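Vanon opens booking for Pirura, a robot work cell by the month

6/12/21

Small workshops that want to try a robot arm before buying one have a new possibility. Vanon, a company of 11 people in Grodedside, has opened booking for Pirura, a service in which a complete work cell is brought to the customer, installed, and taught its first task. The customer pays per month and can send the cell back after 90 days.

The price includes the arm, the table, the teach pendant, the delivery and two days of training for up to four workers. Grippers for unusual parts are made to order and are paid separately. Vanon did not publish the full price list, but it says that the monthly fee is the same for the first customer and for the last one.

"Many shop owners told us the same thing," said Yareli Gallegos, who leads the service. "They saw a robot at a fair, they liked it, and then they received an offer with forty pages. We wanted to make an offer that fits on 2 pages."
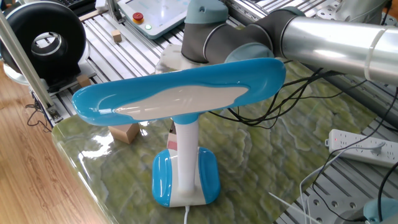

Pirura is intended for tasks with light products in small series, such as moving, turning and placing. Before a cell goes out, the staff of Vanon prepare it with objects of different form. A desk lamp is a good test of this kind, according to Uriel Zamudio, the technician responsible for the preparation. The blue and white lamp on the green board has a long flat head on a slender stem, and its thin power cord comes out at the front of the base, so the robot program must respect all three. Simple wooden blocks are used for the first exercises, and Mr. Zamudio recommends that new users stay with blocks for the whole first morning.

The table is built from slotted aluminum profiles, and customers can fix their own holders on it without drilling. The pendant has its emergency stop on the left side, beside the screen. During the training, each worker must press the stop at least once while the arm is moving slowly. Ms. Gallegos said that people work more calmly with the machine after they have done this.

One of the first users is Huerta, a family business that assembles lamps and small household articles. It had a cell from February and kept it after the trial period. Azucena Solís, who manages the assembly room, is in general satisfied, but she mentioned some weak points. The manual was at the beginning only partly translated, and the change from one product to another took her team roughly 50 minutes, which is too long for short orders. Vanon answers that the translation is now complete and that a shorter procedure for product change will come with the next software version. Existing customers will receive it without extra cost.

The service has also its limits. Vanon does not accept tasks with sharp tools, hot parts or food. The customer must have a level floor and a normal power connection near the table, and a person from Vanon visits the place before the contract is signed. Eliseo Arellano, who makes these visits, said that the most frequent problem is a lack of free space on the side where the worker stands.

Until now 191 workshops have asked for information. Bookings are made by telephone or at the Vanon office in Grodedside, and the waiting time for a first visit is at present three weeks.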